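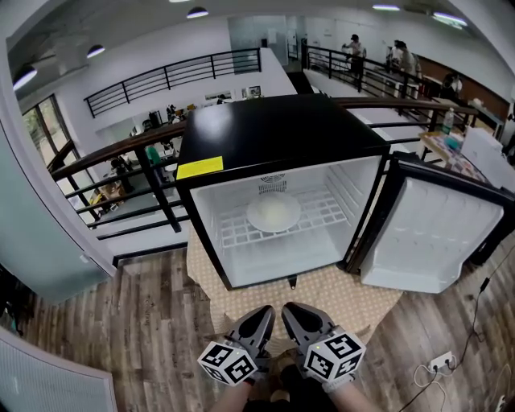

Issue 28 - Page 3

Print this page | E-mail this page

CLAKCOMBE WORKSHOP PUTS ITS HANDHELD GRIPPER PLANS OUT FOR FREE

CLAKCOMBE, March - Lidotano, the shared workshop on the upper floor of the old seed warehouse, has released the full plans for Rana, a pair of handheld grippers that members designed and built over the winter. The plans can be downloaded from the workshop's site at no charge, and anyone may build, change or sell the design as long as the original files stay linked.

Rana is the first half of a larger project. The second half, a robot arm called Pomeo, is still on the bench. The grippers let a person do a household job by hand while the position of each gripper is recorded. Those recordings will later be used to teach the arm the same job. Each gripper carries a cube printed with square black markers, and software works out where the gripper is and how it is tilted by looking at the pattern.

The first set of jobs is built on a compact black mini fridge, which sits on a cloth-covered table beside the atrium railing. A person wears or holds nothing special beyond the two grippers. The jobs on the list are opening the door, reaching a round plate on the wire shelf, taking the plate out, putting it back and closing up.

"We picked the fridge since every kitchen has one and it's a harder thing than it looks," said Fahad Ghumman, who leads the build. "The door swings, the gasket sticks, and the shelf is made of wire so a plate can catch on it. If the arm can learn that, we have something worth showing."

A pair of Rana grippers takes 58 parts, counting screws. All of the large pieces can be made on an ordinary home 3D printer. The fingers are dark gray and come to a point, a shape the group settled on after an earlier square-tipped set could not get under the rim of a plate. The marker cubes are white and print in one piece. The patterns go on afterward as stickers, and the plans include a sheet of them to be printed at full size. Builders should check the sheet with a ruler before cutting it up. A sheet printed at 97 percent will give bad positions and there is no easy way to spot the problem later.

The trigger on each gripper is a plain lever with a return spring. Earlier versions used a motor to open and close the fingers, which made them heavy and tired out the wrist. The motor was dropped in January. The group kept the wiring channel in the handle for anyone who wants to put a sensor there.

The written guide runs to 37 pages. It covers printing, assembly, placing the markers, and setting up the space. The last chapter deals with lighting, which gave the builders more trouble than any of the mechanical work. A glossy fridge top reflects the ceiling lights, and a bright patch in the wrong place can wash out a marker. The guide suggests a matte cloth under the work and a quick test recording at the hour you plan to work.

Pomeo is expected to take longer. The base and the first two joints are finished. The elbow has been rebuilt once after the printed gear wore down, and a metal one is on order. Ghumman said the group would not give a date for the arm. "We gave one last year and then spent the month explaining it," he said.

The arm will use the same fingers as the handheld grippers, mounted on the same plate with the same four bolts. A person who has already built Rana can move the fingers over without printing them again. The mounting plate is included in this release so that people working on their own arms can try it now.

Lidotano will hold an open bench for new builders every Monday from 6 p.m. Printers are available, and members will help with the spring fit - the one step in the guide that goes better with a second pair of hands. Visitors should bring their own filament or pay for what they use at the desk. Children are welcome with an adult. The stairs are the only way up at present, and anyone who needs another arrangement should write ahead so that a bench can be set up on the lower floor.

The workshop is also asking builders elsewhere to send in recordings made with their own grippers and their own fridges. Doors that open to the left are wanted most. Recordings should not include faces or mail with a name on it. A short note with the make of printer and any changes to the parts is useful too.

About Lidotano
Lidotano is a member-run workshop in Clakcombe with benches for wood, metal, sewing and electronics. It is paid for by monthly dues and by tool rental.

Contact: Fahad Ghumman, Rana build lead, through the contact form on the Lidotano site.

Print this page | E-mail this page

Reader comments (4)

tinsnips_ray
Printed the left one over the weekend. Spring fit is tight like they say. I filed the slot a little and it went in fine.

Marguerite B.
Is the cube the same size on both grippers? The parts list has one entry and the drawing has two.

F. Ghumman
Same size, different patterns. Print the part twice and use sticker row A for the left and row B for the right. I'll fix the list.

oldgaragedoor
Would like to see this done with a chest freezer. Lid instead of a door. I have one you can borrow if somebody brings a truck.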